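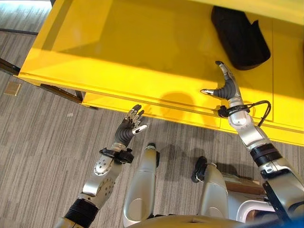 Equipment Log / Humanoid Unit, Bay 2

Tuesday, 14:50. Entry by Asmaa Mansour. Present: Wael El Khatib, Tuva Solheim (until 15:30).

Purpose: routine check of both wrists and hands on the Kasum unit at the yellow table, following the intermittent loss of signal reported by the morning shift.

The unit was powered up standing and brought to the ready pose. The right hand was held open over the tabletop and the left hand was kept lower, in front of the edge. The head camera was left running so that both wrists could be watched from the console.

Right wrist. The cable loop stands well out from the clamp on the outer side. The clamp screws were checked and one was found slightly under torque. It was tightened to the value on the Rinton sheet. The loop was left at its present length. W. El Khatib is of the opinion that it should be shortened; I would prefer to see the results of the next long run first.

Left wrist. Mount secure. The bellows sleeve on the arm was inspected fold by fold and wiped down. No splits found.

Palms. Ribbed pads cleaned on both hands with the approved wipe. No solvent is to be used on them.

Signal test. The right hand was cycled 1450 times with no load. The fault log showed 2 dropouts, both during wrist rotation and neither during finger closure. This points to the connector, and the finger drives have been left alone.

Hour counter at close: 2428.

Outstanding:
Replacement connector to be requested from Fesberg (T. Solheim).
Repeat the signal test after fitting, same count, wrist rotation included.
Table edge height to be measured again before the left arm path is changed.

The unit may be used for light handling in the meantime, up to 4 hours per shift. Salma Benkirane has been informed.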